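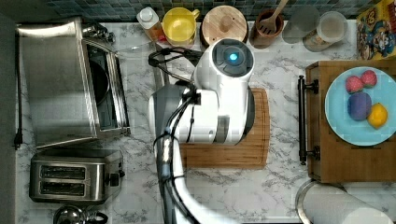 How often should I oil a wooden cutting board?
Posted in Kitchen & Home, September 21, 2023

I bought a board from Drandinon in June and oiled it when I got it. The card that came with it says to "oil regularly" and nothing else. Now the middle looks pale and feels a little rough. I use it most nights, mainly for onions and bread. Do I need to sand it first, or can I just put oil on? Also, is olive oil OK? We have a lot of it.

dustpan_foltville

oldmapleroad
Don't use olive oil. It goes rancid in the wood after a while and you will smell it. Get food-grade mineral oil from the drugstore. The small bottle is fine.

For a board you use most nights, once a month is plenty. Wash it, stand it on edge, and leave it overnight so it's fully dry. Wipe on more oil than you think it needs, both faces and all the edges, and let it sit. Wipe off what's left in the morning. If the middle still looks pale the next day, do it again — new boards often take 2 coats or more before they look even.

The roughness is raised grain from washing. You can oil over it, but it will feel better if you go over it lightly with fine sandpaper first. Sand with the grain and wipe off the dust with a damp cloth. It has to dry again before the oil goes on.

Never put it in the dishwasher. I split a good one that way.

tenpenny31
I just do mine when water stops beading on it. No schedule. Works for me.

kettleside
Agree on the mineral oil. I finish with a board cream, the kind with beeswax in it. Zabala sells one in a tin and it has lasted me a long time. It keeps water out better than oil alone, but it goes on after the oil, so you still need both.

For the onion smell, rub it with coarse salt and half a lemon, then rinse. Do that before you oil, not after.

dustpan_foltville
Thanks. Picked up mineral oil and sandpaper today. Will sand tonight and oil tomorrow once it's dry.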